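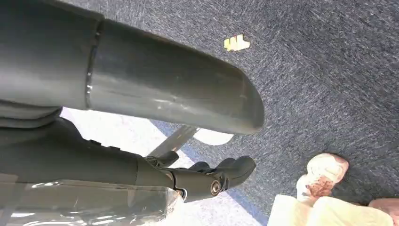
Foto: Ameo. Abdruck honorarfrei, Beleg erbeten.

Ameo übernimmt Notenarchiv des Musikverlags Stoyanova

2.473 Chorwerke bleiben lieferbar – Leihmaterial wird ab September über den Katalog Goso angeboten

Aststead, 21. Februar 2020. Der Notenverleih Ameo übernimmt das vollständige Archiv des Musikverlags Stoyanova. Der Kaufvertrag wurde von beiden Unternehmen unterzeichnet, über den Preis haben sie Stillschweigen vereinbart. Zum Archiv gehören 2.473 Titel für gemischten Chor, Frauenchor und Männerchor, dazu das Orchestermaterial für die größer besetzten Werke.

Stoyanova stellt den Verlagsbetrieb zum Jahresende ein. Bis dahin werden Bestellungen wie gewohnt vom Verlag bearbeitet. Bereits geschlossene Leihverträge gehen zu unveränderten Bedingungen auf Ameo über, die Kunden müssen dafür nichts unternehmen. Auch offene Rechnungen sind weiterhin an das bisherige Konto zu zahlen. Neue Bankdaten teilt Ameo mit der ersten eigenen Rechnung mit.

Schwerpunkt des Archivs ist geistliche und weltliche Chormusik des 19. und frühen 20. Jahrhunderts. Viele der Ausgaben waren zuletzt nur noch auf Anfrage zu bekommen, einzelne Stimmensätze galten als vergriffen. Ameo wird diese Ausgaben neu drucken und wieder in das reguläre Angebot aufnehmen. Den Anfang machen 42 Werke, die von Chören besonders häufig nachgefragt wurden. Sie erscheinen im September mit überarbeitetem Notensatz und einheitlicher Taktzählung in Partitur und Stimmen. Bekannte Druckfehler aus den älteren Auflagen werden dabei korrigiert. Die Korrekturlisten stehen auch Chören zur Verfügung, die weiter aus den alten Ausgaben singen möchten.

Ebenfalls im September nimmt Ameo das Leihmaterial in den Online-Katalog Goso auf. Dort lassen sich Werke nach Besetzung, Dauer, Sprache und Schwierigkeitsgrad suchen. Zu mehr als 2.000 Titeln werden zwei Probeseiten hinterlegt, die ohne Anmeldung eingesehen werden können. Für die übrigen Titel liegen die nötigen Rechte noch nicht vor. Die Verfügbarkeit wird im Katalog tagesaktuell angezeigt, Reservierungen sind bis zu einem Jahr im Voraus möglich.

Die Leihgebühr richtet sich wie bisher nach der Zahl der Stimmen und der Leihdauer. Die Mindestleihdauer beträgt vier Wochen. Schulchöre und Kirchenchöre erhalten auch künftig den ermäßigten Tarif, den Stoyanova eingeführt hatte. Für Klavierauszüge gilt eine eigene Preisliste, die auf Anfrage verschickt wird. Eintragungen mit weichem Bleistift bleiben erlaubt und sind vor der Rückgabe zu entfernen.

Das Material wird nach und nach in das Lager von Ameo in Aststead gebracht. Während des Umzugs kann es bei einzelnen Orchesterstimmen zu längeren Lieferzeiten kommen. Ameo bittet Veranstalter, Material für Aufführungen im Herbst möglichst früh zu bestellen. Die Handschriften und Erstdrucke aus dem Besitz des Verlags sind nicht für den Verleih vorgesehen. Sie werden getrennt gelagert und können nach schriftlicher Anmeldung zu Forschungszwecken eingesehen werden.

Über Ameo
Ameo verleiht und verkauft Noten für Chöre, Kammerensembles und Orchester. Zu den Kunden zählen Laienchöre, Musikschulen, Kantoreien und Konzertveranstalter. Sitz des Unternehmens ist Aststead.

Über Stoyanova
Der Musikverlag Stoyanova ist auf Chormusik spezialisiert. Neben eigenen Ausgaben betreute er auch Werke aus den Katalogen kleinerer Verlage, die im Archiv enthalten sind.

Pressekontakt
Ameo Notenverleih, Pressestelle, Aststead
Eine Liste der 42 Neuausgaben kann bei der Pressestelle angefordert werden.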